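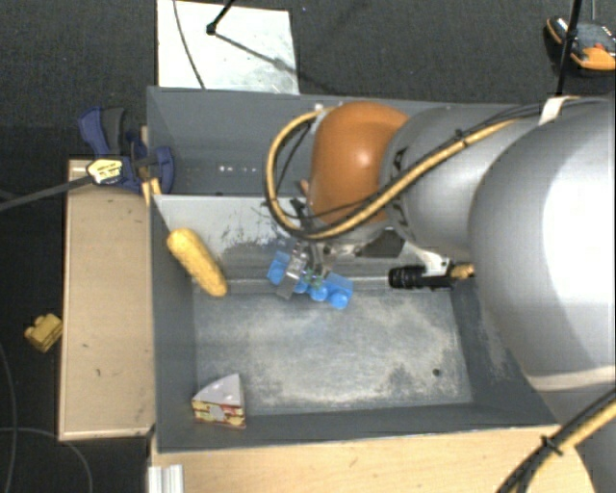 Bokstead Wrist Cable Set, second version
Order number: BW-43
Availability: in stock at Mosquera

Replacement cable set for bin picking arms where the power and signal cables of the gripper are carried on the outside of the arm. The set replaces the first version, which must not be used any more. Please read the safety notice before you order or install.

Safety notice of May 16, 2018

We have received reports of a fault in the first version of the set. When the wrist turns many times in the same direction and back, the signal cable can break inside its cover. From the outside the cable looks normal. The gripper then loses its signal for a short moment and can open while it is holding a part. In one case at Biltel a part fell outside the bin and the arm continued its program with an empty gripper. No person was hurt.

We tested 83 returned cables in our workshop. In 40 of them the signal wire was damaged, nearly always at the place where the first cable tie was fixed. The tie was pulled very tight and the cable could not slide when the wrist was turning. Our old instructions said "fasten firmly", and this was a bad instruction. We are sorry for it.

Which sets are concerned

All sets of the first version, with or without the extension for a second gripper. The version is printed on the plug, after the order number. If the print cannot be read any more, please treat the cable as a first version.

What to do

Stop the arm and switch off the main power. An emergency stop alone is not enough for this work, because the gripper can still move.
Take out any part that is held in the gripper and support the gripper from below.
Remove the old ties with side cutters. Do not cut towards the cable.
Exchange the complete set. Repairing the signal wire with a connector is not permitted.
Turn the wrist slowly by hand control to both end positions. The loop must stay free and must not touch the gripper or the edge of the bin.
Run the program at reduced speed for one full shift.

Until the new set is installed, keep people out of the reach of the arm during automatic work, also when they only want to take a fallen part.

What is different in the second version

The signal wire is more flexible and has its own cover, separate from the power wires. The ties are supplied with a soft sleeve, so they hold the cable in its place but it can still slide a little. The plugs are the same and no change in the program is necessary.

Contents of the set

Power cable with plug
Signal cable with plug
Ties with soft sleeve
2 spare sleeves
Printed instructions in English and Spanish

Exchange and price

Owners of the first version receive the new set free of charge until the end of November. Please send the old cable back to Fundari, also if it seems to be in order, and write on the delivery paper how long it was in use. New customers find the price in the current list.

Technical questions: Wilmer Ccori, Fundari service, Mosquera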